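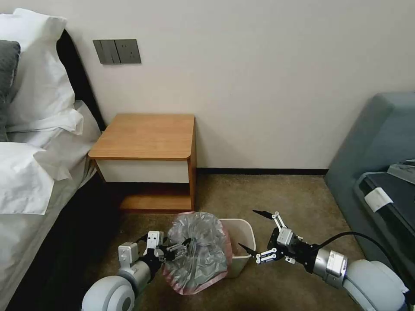
Chapter 4

Deciding What Stays

Most households own more than they use. The extra things rarely arrive all at once. A spare set of sheets comes with a move, a drawer fills with chargers for phones that were traded in years ago, and a shelf in the hall closet becomes the place for anything without a place. By the time the owner notices, the job looks too big for one afternoon, so it is put off until the next one.

Chapter 3 dealt with cleaning routines. This chapter takes up the question that comes before cleaning: what should be in the home in the first place? You will learn a method for sorting one room at a time, a way to record your decisions, and the main options for things that leave the house.

4.1 Why storage fills up

Storage space tends to be used because it is there. In a class survey at Drullbridge, Sigita Eglītis asked one family to list every item in their two-bedroom apartment over the January break. The final list ran to 2,967 entries. When the family marked the things they had used in the past year, over 40 percent of the lines were left blank, most of them in closets and under beds.
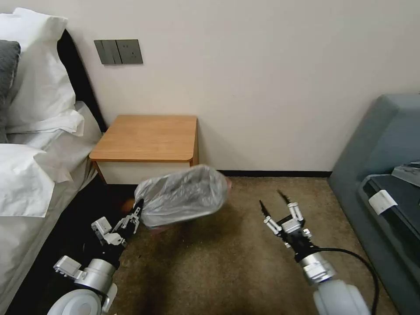
The blank lines fell into a few groups. Some were duplicates, such as a third can opener. Some were things kept for a purpose that had passed, like baby clothes or textbooks. Others belonged to a hobby someone meant to return to. Eglītis noted that the family disagreed most about this last group, and that the arguments took longer than the sorting.

Keep these groups in mind as you read. A duplicate can usually be dealt with in seconds. An item tied to a plan or a memory takes more time, and it is better left for the end of a session.

4.2 The 30-minute pass

Edgars Lill, who taught home management at Travitz for many years, had his students work in short, timed passes. The pass has a fixed length – 30 minutes – and a fixed area, such as one closet or one dresser. The area does not grow if the work goes quickly.

Before a pass, clear a flat surface to work on and set a timer. Then follow these steps.

1. Take everything out of the area and wipe down the empty space.

2. Put back the things you have used in the past year.

3. Sort what is left into items to give away, items to recycle, and items to throw out. Bag each group separately and close the bag when it is full.

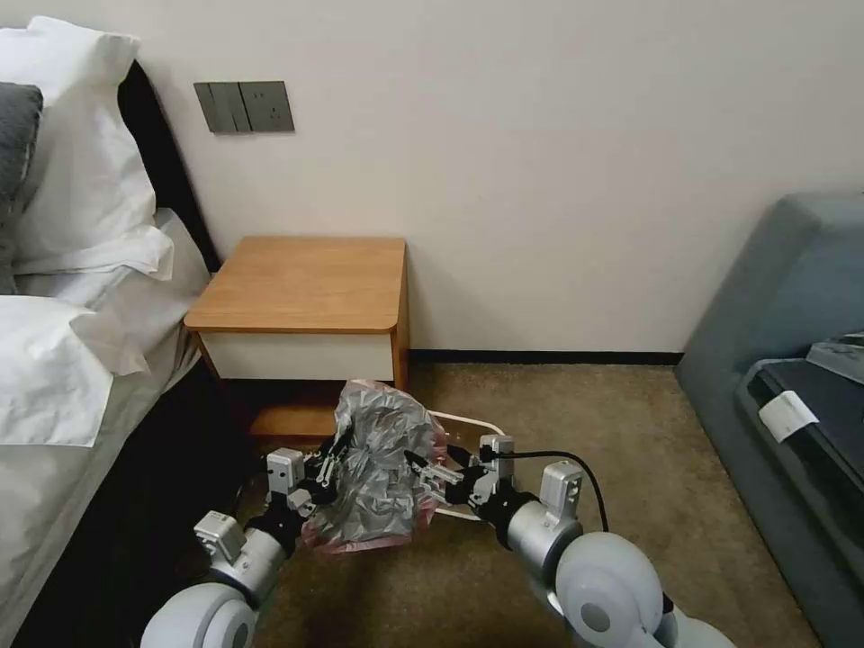 4. Set aside anything you cannot decide on. Write the date on the box and look at it again in three months.

5. Take the bags out of the room before you start another area.

Step 5 is the one students skip most often. Bags left by a door tend to be reopened, and things find their way back into the drawers.

Key terms

Active item: something used within the past year.

Holding box: a dated box for undecided items.

Pass: a single timed sorting session in one fixed area.

Before you go on to section 4.3, choose one area of your own home and complete a pass. Keep your notes, as you will need them for the inventory sheet.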